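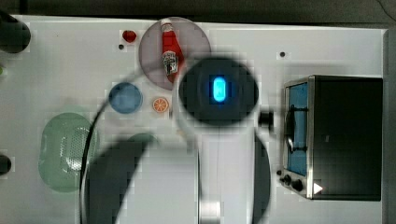
Red ketchup bottle on a round plate.

News > Airports > Operations

April 17, 2020
By Armelle Besson

Flundbridge Airport has changed its aircraft parking rules to take in jets withdrawn from service by Pimska and other carriers, and has published the terms on which operators can leave aircraft there for longer than a normal turnaround.

The terms cover 51 parking positions. Most are existing stands on the main and cargo aprons. The remainder are on the parallel taxiway north of the terminal, where a section 419 meters long has been closed to through traffic and marked for nose-to-tail parking. The closure leaves one taxi route to the western end of the runway. The airport says this is enough for the present schedule and will be looked at again before any stands are returned to daily use.

Pimska has reserved positions for 13 narrowbody aircraft, the largest single booking so far. The airline suspended its passenger network earlier in April and has kept only its mail contracts going. Its aircraft are being flown in from several outstations and placed in an order agreed with the airport, with those expected to return first nearest the open end of the taxiway. An aircraft in the middle of a row can be moved only after those in front of it have been towed clear, so the parking order in practice sets the order of return.

Under the new terms, parking is charged by wingspan instead of by takeoff weight. Flundbridge argues that weight is a poor measure for a parked aircraft, as most of them stand with little fuel and no load, and that the space taken up is what limits the number it can accept. Operators that booked under the old tariff may stay on it until their booking ends. The daily rate falls in steps with length of stay, but the lower steps apply only if the aircraft is not moved at the operator's request. A move made for the airport's own reasons does not reset the count.

Lacroix, the lessor that owns part of the Pimska fleet, asked for changes to the draft on two points. The first concerned access. The draft allowed only the operator's staff and its named maintenance provider to reach a parked aircraft. The final text adds the owner, subject to a day's notice and an escort. The second concerned unpaid charges. Under the draft, the airport could have held any aircraft of a defaulting operator against that operator's whole debt. It can now hold an aircraft only for charges run up by that same airframe. Lacroix has said it is content with the result – other lessors have yet to comment in public.

Ground conditions have taken up much of the planning. Taxiway pavement is built for rolling loads, and a parked aircraft places a steady load on a small area for weeks. In warm weather, asphalt can dent under the main wheels. The airport has placed steel plates beneath the main gear on the asphalt section and requires operators to shift each aircraft by part of a wheel turn at set intervals. The same movement helps to prevent flat spots on the tires. Concrete stands do not need the plates, but the wheel movement is still required.

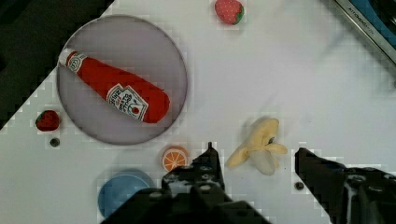 Ketchup bottle and plate.

Preservation work remains the duty of the operator. The terms do not set out a maintenance program and refer to the instructions issued by the aircraft and engine makers. They do list what must be in place before an aircraft is accepted: covers on engine inlets and exhausts, covers on air data probes, wheel chocks, landing gear pins, and a contact who can be reached at any hour. Streamers must be attached to all covers and pins, and a log of what has been fitted must be kept both on board and with the airport duty office. Items missing from the log on departure have to be accounted for before a tow is approved.

Fuel is treated separately. Tanks may not be drained completely, partly to keep seals from drying out and partly to give the aircraft enough weight to stand firm in wind. The minimum is left to the operator, which must declare the quantity on arrival. Where high winds are forecast, the duty office can ask for ballast or tie-downs, and aircraft on the northern section must be able to accept tie-downs at any time. Fuel samples have to be taken before the first engine run after a stay. Engine runs themselves are limited to a single stand at the eastern end of the cargo apron and have to be booked. Auxiliary power units may be run in place, except on the closed taxiway, where the tail of one aircraft is too close to the nose of the next.

Flundbridge has also changed its fire cover. With few passenger movements, it has dropped the published category outside a short list of scheduled hours and will raise it on request. Ferry flights without passengers can use the lower category if the operator accepts this in writing. The airport asks for three hours' notice of any arrival that needs the higher one. Requests made later will be met where crews are available, and a callout charge may apply.

Operators based in Druria face one further step. Aircraft on that country's register need a local inspection before they can return to commercial service after long storage, and inspectors cannot travel at present. The Drurian authorities have said they will consider records and photographs sent by an approved maintenance provider, but have not yet set out the form these should take. Pimska, whose fleet is split between two registers, plans to bring back its other aircraft first. This has been taken into account in the parking order – the Druria-registered jets are being placed at the closed end of the row.

Bookings are being taken through the airport operations office. Positions are held for a limited period without payment, after which they go to the next operator on the list. Widebody aircraft are accepted only on the cargo apron, and only where the wingspan allows the service road behind the stands to stay open. The airport has not set an end date for the arrangement. It will give operators written notice before reopening the taxiway, and the terms require rows to be cleared in reverse order of arrival unless the operators involved agree on another sequence.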